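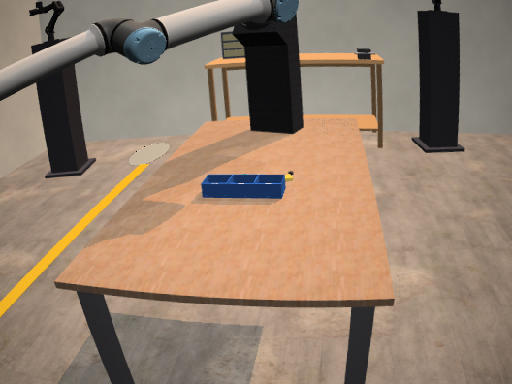
December, workshop notebook

Hide glue again. Finished the second jar from the Eglītis order and opened the new one. The new granules are paler and noticeably finer, so I am not assuming the old water ratio holds. Weighed the jar before opening it: 982 g with the lid on. Will weigh again at the end of the month to see what we really use.

Soaked one small batch at the usual ratio and left it in the cold room overnight. By morning it had swollen evenly, no dry lumps at the bottom. The old stuff always left a few. Warmed it in the water bath and kept it below 60 C. It came off the brush a bit thick, so I thinned it by the spoonful until it ran in a string and then broke into drops. Did not measure the water, which was careless. Measure it next time.

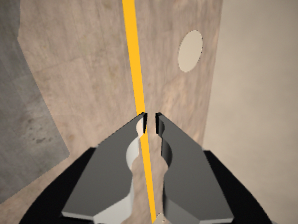 Yellow rod passing between the gray fingers. Render.

Glued up 16 test joints in beech offcuts, half with the new glue and half with what was left of the old. Plain lap joints, toothed faces, clamped the same way. Wrote the batch on each in pencil. Two slipped under the clamp while I was tightening and I reset them. Both are marked with an S and should be left out of any comparison.

Open time is the thing to watch. The room was cold and the first few joints were starting to gel before I had the clamps on. Warming the offcuts on the radiator helped a lot. Justinas Rimkutė wants to try a little urea in the next batch to slow it down. Fine with me, but in a separate pot, labeled. 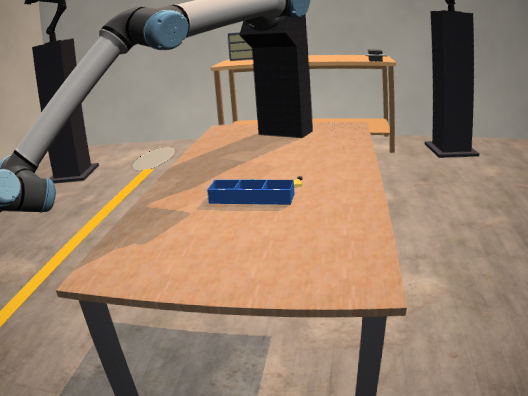 The Ditcombe chairs can wait until these have been broken. The back rail on the worst one was repaired before with something white and rubbery that hot water will not shift, and it all has to be scraped out of the mortises first. Vinegar softened it slightly. Slow going — roughly 4 hours for one chair.

To do: break the joints, photograph the faces, note wood failure against glue failure. Order brushes. Scrub the bath, it smells.

Comments

Darius Kütt: Your thermometer reads 2 degrees low, I checked it against the kitchen one. Might matter near 60.

Justinas Rimkutė: Urea pot is on the top shelf, blue tape. Please don't top it up from the main one.

Darius Kütt: Which of the old joints had the S? I can only find one.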